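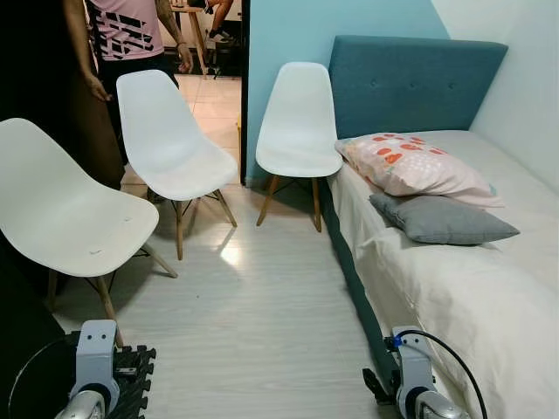

Last changed in October, 4:10 pm, by Siyabonga Buthelezi

Ticket: White shell chairs, narrow bedroom, Sithole house
Status: Open, waiting on parts
Priority: Normal
Reported through: Sendgate

Problem as reported

Guest says one of the white chairs rocks when you sit on it and makes a clicking sound. Also says there are gray marks on the seat that don't come off with a damp cloth. Guest did not say which chair. There are three in the room, all the same type: molded white seat, light wooden legs, thin dark metal braces crossing between the legs.

Second item on the same ticket: the chair next to the head of the bed knocks the wall when somebody leans back. Guest in the next room heard it at night.

Log

Entry 1
Asked the guest through Sendgate which chair it was. Reply: "the one you get to first, not the one by the pillow." Asked if it rocks on all parts of the floor or only in one spot. No reply to that.

Entry 2
Visited the room. Tested all three chairs on the same patch of floor beside the bed, then each one again where it normally stands.

Chair A (nearest): rocks corner to corner. Clicks when weight goes to the back.
Chair B (middle): steady.
Chair C (by the head of the bed): steady, no click.

Moved chair A to three other spots. It rocked in every one, so the floor is fine. Swapped B into A's place and B stayed steady there too.

Entry 3
Turned chair A over on a folded blanket. Two of the bolts holding the leg frame to the underside of the seat were loose enough to turn by hand. The other two were tight. Where the dark braces cross, the screw had backed out a little.

Tightened in this order: all four seat bolts finger-tight, then the brace screw, then the seat bolts with the hex key, going across from one corner to the other. Stood it up and sat on it. Clicking has stopped. Rocking is less but still there.

Entry 4
Loosened everything a half turn, put the chair upright on the floor, pressed down on the seat and tightened again with the weight on it. This is what the Praltar sheet says to do and I should have started with it. Rocking now only if you push on one back corner on purpose. One of the foot pads underneath is worn thinner than the others. Ordered a new set of pads. Praltar sells them in bags of 20, so there will be plenty left for the other two chairs.

Entry 5
Scuff marks. These are toward the front edge of the seat on chair A, faint and gray. Tried in this order:

Warm water and dish soap: no change.
Baking soda paste, soft cloth, left a few minutes: lighter, I think.
Melamine sponge, tested on the underside first: took the marks down further but left a dull patch the size of a thumbnail on the underside. Stopped there. Did not use it on the top.

The seat is glossy and I would sooner have a faint mark than a dull spot in the middle of it. Please don't use the sponge on these chairs. There is one in the cleaning caddy and it is meant for the bathtub.

Entry 6
Chair C and the wall. It was standing right up against the blue paint. Pulled it forward a hand's width and it no longer knocks when you lean back. It gets pushed back again every time the bed is made, though, so this won't last. Ordered clear bumpers for the back of the shell along with the foot pads. No damage to the paint that I could find, only a rub mark that wiped off.

Entry 7
Tidorum office asked if it would be simpler to replace chair A. My answer is no. The shell has no cracks, the legs are sound, and a new one wouldn't match the other two in color. If the new pads don't fix the rocking I'll swap the leg frame.

Entry 8
Parts not here yet. Supplier says they shipped. Chair A can stay in use. Asked housekeeping to keep it out of the walkway along the bed and to report any new clicking on this ticket instead of opening another one.

Still to do

Fit four new foot pads to chair A, then test on the floor beside the bed.
Fit bumpers to chair C.
Check seat bolts on B and C with the hex key while the tools are out.
Take the sponge out of the caddy or label it.

Related: the teal bed in the same room has its own ticket for the squeak on the wall side. Please keep bed notes over there.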